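Home Classes Kitchen Table Nights Visit About Us

About the Prarnine School of Bread

Updated in March by the school office

We teach people to bake bread. That has been the whole idea since the school opened in the back half of an old feed store in Gresel, with two secondhand ovens, a long sink and a sack of rye flour that took us most of a winter to use up. The front half is ours now too, and we still get excited every time a student pulls out a first loaf and hears the crust crackle as it cools!

Our classes are small. There are 6 places at each one, so everybody gets their own dough, their own stretch of bench and a turn at the oven door. We tried bigger groups in our second year and the people at the far end spent half the afternoon waiting for the scale. Small is better, and it's a lot more fun, too.

You don't need to know anything before you come. Plenty of our students have never touched yeast. Others have been baking for years and want help with one stubborn thing (flat sourdough is the big one, followed closely by rye that sticks to the knife). Both kinds of student end up at the same bench, and they usually teach each other as much as we do.

What we teach

The beginner class, First Loaf, runs from 9 in the morning until the bread is out, usually by mid-afternoon. You mix a plain white dough by hand, learn what it feels like when it's ready, shape it, bake it and take it home. While the dough rests we talk about flour, salt and water, and we eat lunch. Lunch is soup and yesterday's bread, and the soup changes with whatever the market has.

After that comes Sourdough, which is spread over two visits so you can see the dough at the end of one day and the start of the next. Everyone leaves with a jar of starter. Ours is called Sethi, a name it has had for so long that we've lost the story behind it, and it is a cheerful, forgiving starter that can go a week in the refrigerator and wake up hungry. We keep a spare going at all times, and we're happy to replace yours if it dies. They do die. Please don't feel bad, just come by with a clean jar.

Then there are the one-off days: rye, flatbreads, enriched doughs, bagels, and a holiday class in braided loaves that fills up very fast. The flatbread day is loud and smoky and we love it. You'll make four kinds and eat most of them standing up.

How we bake

We measure by weight. It's the one thing we're strict about. A cup of flour can be packed tight or barely filled, and a student who switches to a scale sees better bread right away. Apart from that we keep the tools simple: a bowl, a scraper, a towel, a heavy pot with a lid. You can make a very good loaf on a kitchen table with no mixer and no special basket, and we'd much prefer you bake often with what you own than save up for equipment. 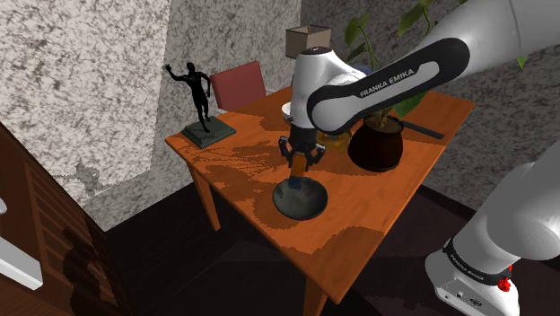

I did First Loaf two years ago and I'm still using the one chipped mixing bowl I had in college. The part that stuck with me was being told to wait. I had always baked by the clock, and my kitchen is freezing in winter, so of course my dough was never ready when the recipe said it would be. Now I poke it and look at it and go do something else for an hour. My bread got better in a week.

We hear that from a lot of former students, and it makes us very happy. Waiting is the hardest thing to teach. Our dough sheets have a space for the room temperature at the top, and we ask everyone to fill it in before they write down anything else. On a warm August day the first rise can be done before we've finished talking about flour. In January we've been known to start lunch early and stretch it out.

Our flour

We buy most of our wheat flour from Zomix, a small mill up the valley that grinds on stone and delivers to our door. Their whole wheat smells wonderful, a bit like hay and a bit like nuts, and it drinks up more water than you'd expect. If you bake with it at home, hold back some of the flour at first and give the dough a good rest before deciding it's too wet. We sell it in small paper bags at the front counter, along with rye and a coarse cornmeal that we use for dusting.

Kitchen Table Nights

Once a month, from 6 until the last loaf is gone, we open the doors for a free evening of eating and talking. Bring something you baked, good or bad. The bad ones are often more interesting! We cut everything open, pass it around and try to work out what happened. Big holes under the crust, a pale bottom, a gummy middle: somebody at the table has had the same trouble and will tell you what they changed.
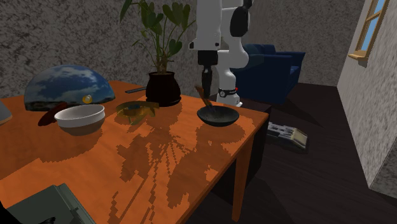 The evenings began as a way to use up practice loaves, and they have grown into the part of the month we look forward to most. Neighbors come who have never taken a class. People bring butter, pickles, jam, a pot of beans. Last fall one table spent the whole night comparing toast, with four breads and three toasters, and blew a fuse.

Where we are

The school is at 371 Mill Road in Gresel, next to the hardware store. The bus stops across the street, and there's parking behind the building for people coming with heavy pots. The bench room is all on one level, and we have a lower bench for anyone who likes to work sitting down. Let us know when you book and we'll have it set up.

A First Loaf class costs $70, with lunch and all ingredients included. If that's out of reach, write to us. We hold one place in every beginner class at whatever price works for you, and you won't be asked to explain.

You can reach the school by mail at P.O. Box 3843, Gresel, or stop in any morning that we're baking. The side door is usually open by 8, and there's almost always something to taste.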